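# The Supper That Pays for the Beds

The Drosero Trust has been raising money for respite care for fifteen years, and for most of that time it did so with one dinner. The dinner is held in June at Rosser Hall, a former grain exchange outside Briltcombe, and it pays for short stays for people whose husbands, wives or parents look after them full time. A stay lasts between three days and two weeks. The family pays nothing.

Aurora Antunes has chaired the evening since its third year. She came to it as a guest, bought two tickets, and wrote a letter afterward complaining that the speeches had run past eleven. The trust's director, Emrys Llewellyn, wrote back and asked if she would like to run the next one.

"I thought he was being rude," Antunes said. "Then I saw he had put his phone number at the bottom."

She cut the speeches to two. She moved the auction ahead of dessert, when people were still in their seats, and she stopped selling tables by the dozen to companies that sent whoever was free that night. Tickets went on sale singly and in pairs. In the first year of the new arrangement the room was smaller and the total was higher.
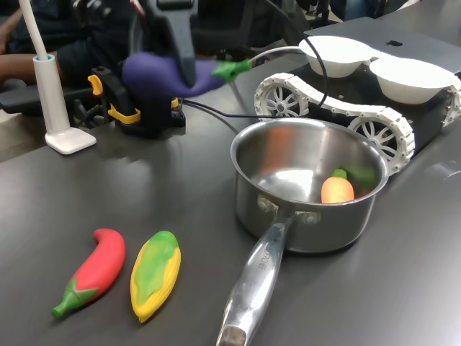 Llewellyn, who is sixty-eight, was a hospital administrator before he started the trust. His mother had cared for his father at home for nine years and in that time had one vacation, a weekend at her sister's. He speaks about this plainly and does not use it in his speeches. When donors ask him why he founded the trust, he usually tells them what a night of care costs and how many nights are on the waiting list.

The last dinner held in person drew 382 guests. A string quartet from the county youth orchestra played during the reception, and the singer booked for the end of the evening gave back her fee. The top lot in the auction was a week at a house on the coast, offered by a family that had used the trust's services and asked to be left out of the program. It went to a couple from Briltcombe after a long contest with a man at the back who, Antunes later learned, had been bidding for the same couple as a surprise.

"We sorted that out," she said. "They paid the lower price and he made a gift of the difference."

Usen, the catering firm that has cooked for the dinner from the start, charges the trust for food and staff and nothing more. The menu hardly changes. There is soup, then chicken or a mushroom pie, then a lemon tart that regular guests ask about when they book. 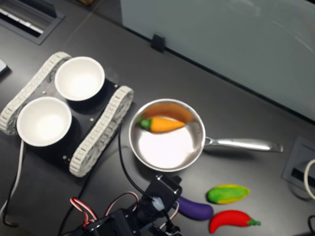

Last year there was no dinner. Rosser Hall closed to the public in the spring, and Antunes spent two weeks calling ticket holders to offer refunds. Of the people she and her team reached, 21 took the money back. The rest told her to keep it. She then called the auction donors, most of whom agreed to hold their lots over.

The trust sent out a letter in place of the evening. It ran to one page, signed by Llewellyn, and it said that the care homes it works with had stopped taking short-stay guests and that the money would go toward carers who could visit families at home. The letter brought in 1,208 gifts, many of them small and a good number from people who had never been to Rosser Hall.

That changed how the trust thinks about its supporters. A seat at the dinner is beyond the means of most of the families it serves, and Llewellyn says he had been uneasy about it for some time without doing much. There is now a monthly giving plan, and the trust publishes a short newsletter written mainly by the families themselves. By the end of the year 263 people had joined the plan.

Antunes has not given up on the dinner. She has a provisional booking at the hall and a seating plan with wider gaps between the tables, and Usen has agreed to serve every course on the plate so that guests can stay put. If the hall cannot open, the auction will be held by telephone and the tart will be delivered to anyone living within ten miles of town. The coastal house is on the list again, and she has asked the couple and their friend to tell her in advance who will be bidding.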